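Getting stains out of a tablecloth: what I'd believe and what I wouldn't 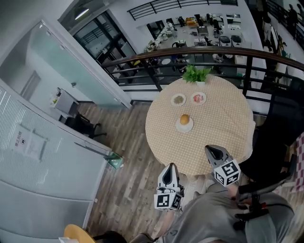
Every few months somebody forwards me a list of miracle cures for stained table linen. Salt on red wine, white wine on red wine, hairspray on ink, a slice of bread on grease. I have tried most of them on old cloths I didn't mind ruining, and my view is that cold water and a bit of patience beat nearly all of it.

Salt first. It soaks up liquid, I'll grant that, but so does a clean tea towel, and the tea towel doesn't leave gritty crumbs to grind into the weave. Blot, don't rub. Then hold the cloth over a bowl and pour cold water through the back of the stain. I've never seen the white wine trick do anything that water didn't.

Vinegar and bicarbonate of soda

People love the fizz. Mix the two and they largely cancel each other out, so you end up scrubbing with slightly salty water. Used separately they have some point. A splash of white vinegar in cold water helps with tea and fruit juice. Bicarb made into a paste will take up a little grease if you leave it on for 40 minutes, though plain washing-up liquid does it faster.

Boiling water

The old advice for berry stains is to stretch the cloth over a basin and pour the kettle from a height. It can work on plain white cotton. I wouldn't go near a coloured or printed cloth with it, and never use it on egg, milk, gravy or blood, where heat sets the mark for good.

Temperatures

I wash everyday cloths at 35 or so by hand and 40 in the machine. My neighbour Svetozár Halás swears by 70 for everything and says it did his mother's linen no harm. His mother's linen was the thickness of sailcloth. Check the label before you copy him.

Shop-bought removers

I bought a bottle of Skadorer after reading a glowing write-up, and tested it on curry, beetroot and candle wax against ordinary biological liquid. Beetroot: no difference I could see. Curry: both left a yellow shadow, which faded after an afternoon on the line in August. Wax: neither touched it. For wax, put the cloth in the freezer, crack off what you can, then iron what's left through brown paper on a low setting.

The Pludari stain pen is fine for a spot of coffee, but I can't see why it needs to cost what it does.

Starch

Some say a starched cloth stains less. Possibly, a bit. It also creases along every fold and needs ironing damp, so decide how much you like ironing.

Always check the stain has gone before the cloth goes in the tumble dryer.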